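Search this site
Enter keywords
Go

About Bergeron

Bergeron teaches robots hand tasks by having people do the tasks through them. An operator sits at the controls and moves both arms -- reach, grip, lift, put down -- and every joint position is saved along with the camera views. Some jobs we teach by taking hold of the arm and guiding it.

I-seul Min and Elīna Krūmiņa started the company with 2 arms and a rented room. We now have 20 operators, most of them trained here. A new operator records 59 practice runs before any of their work goes to a customer.
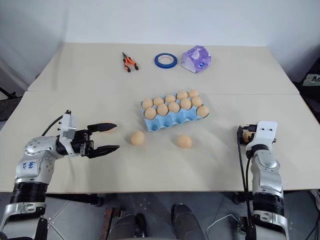
WHAT WE DO: Household and Food Handling

Eggs and egg cartons are part of our regular task list. The Pumden set, finished in May, holds 915 runs recorded by remote control. Each run is checked by a second operator, and dropped items are kept and marked as such.

Print this page
E-mail this page

Related
Guiding an Arm by Hand
Operator Training at Bergeron
Our Work with Grimetti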